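Student Work > Plambridge > Food and Culture > Term Reports

Who Still Sits Down for Supper? My Term Project on Shared Meals in a Student House

By Bjartur Hafstein

I picked this topic in the cafeteria line, and I may as well own up to that first. The guy ahead of me was eating a granola bar while waiting to buy dinner, and I thought, does anybody I know eat a meal with other people anymore? My grandmother would have had something to say about the granola bar. Supper at her place was at six, you sat until everyone was done, and if the phone rang it rang.

So my question was pretty simple. When people move out of their parents' home and into a shared house, what happens to the evening meal? Does it just fall apart, or does something else take its place?

How I went about it

I did two things. First I put together a short survey and sent it around to the students living in shared housing at Plambridge. I got 148 answers, which was way more than I expected (I had promised cookies, and I did deliver them, mostly). Second, I kept a supper diary for my own house, Ladefoged, which sleeps seven of us and has one kitchen. Every evening I wrote down who ate, when, where they sat, and whether anybody talked. My housemates were good sports, although one of them started announcing "Subject is now eating soup" every time I walked in.

I wrote down 359 separate suppers by the time I stopped in June. One supper means one person eating one evening meal, so if four of us ate together, that went in as four. I changed my mind about snacks twice. A bowl of cereal at 11 p.m. counted if the person hadn't eaten anything else that evening. Toast on top of a real supper did not.

What the diary showed

Out of those 359 suppers, 204 were eaten with at least one other person at the table. I had guessed it would be far lower! I'd have told you we were a house full of people carrying plates up the stairs. It made me look again at what I was calling a "shared meal," because hardly any of these had been planned. Somebody would be boiling pasta, somebody else would come in hungry, and the second person would hang around and eat leftovers standing up until the first one told them to sit.

I started calling these drift suppers. My supervisor wasn't in love with the name but let me keep it. A drift supper doesn't have a start time, and people are usually eating different things. In my grandmother's sense it isn't supper at all. Still, these were the meals where people talked the longest, and my notes for them run on for half a page sometimes, with arguments about rent and bus routes and whether a movie we'd all seen was any good.

The planned suppers were a different animal. We had a rotation for a while, where each of us cooked one night. It lasted until exams got close, then one person skipped, then the next person felt silly cooking for three, and the sheet stayed up on the fridge with old names on it. I don't think anyone decided to quit.

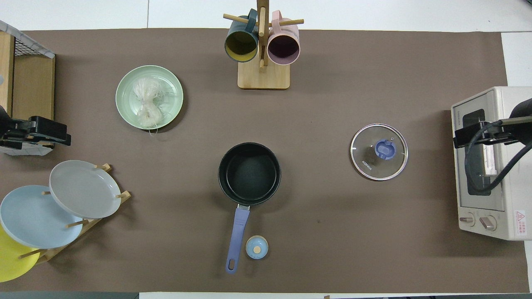
Glass noodles on a green plate, with mugs on a wooden mug tree.

Dishes came up in the survey a lot more than I was ready for. I had one open question at the end, "What gets in the way of eating together?", and I figured everyone would write about class schedules. Plenty did. But a big pile of the answers were about washing up, and they were by far the angriest ones. One person wrote a whole paragraph about a single saucepan. If you cook for five and then get stuck with the pots, you don't cook for five again, and I can say from the diary that this matched our house pretty well.

Money was the other big one. Sharing food means somebody paid for it, and most people I heard from had no good way of settling up. A few houses used Prurkeo, an app where you snap the receipt and it splits the bill. The people who used it liked it fine, but two of them said it made supper feel like a work lunch. One house near ours had a different system: a big jar nicknamed Gallon, and you dropped in whatever felt fair when you ate something you hadn't bought. I asked if anyone ever checked it. They said no, and that the jar was usually full enough for groceries.

Stuff I got wrong

My diary leans toward the evenings I was home, obviously. On nights I was at the library I had to ask people afterward, and "Did you talk to anyone while you ate?" is a weird thing to get asked at midnight. Some of those entries are probably guesses.

The survey has its own trouble. People who care about eating together are more likely to fill out a survey on eating together (also, people who like cookies). I also forgot to ask how many people lived in each house until the form had already gone out, so I can't compare small houses with big ones, and I really wish I could. A house of three and a house of twelve must be completely different places at seven in the evening.

And then there's the question of whether I changed things by watching. I think I did, a little. There were a couple of evenings when someone came down and sat with me for no reason except that they knew I was writing it down. I left those in. They did eat supper, and they did sit at the table.

Where I'd take it next

I'd like to run the same diary in three or four houses at once, with somebody in each one keeping notes the same way. I'd ask about house size this time. I'd also want to talk to parents about what supper was like before their kids moved out, as some of my housemates grew up eating in front of the TV and others had a sit-down meal every single night, and I couldn't see much difference in how they ate at Ladefoged. That surprised me and I don't have an explanation for it yet.

Thanks to all six of my housemates for putting up with the notebook. The rotation sheet is still on the fridge, and I'm down to cook next.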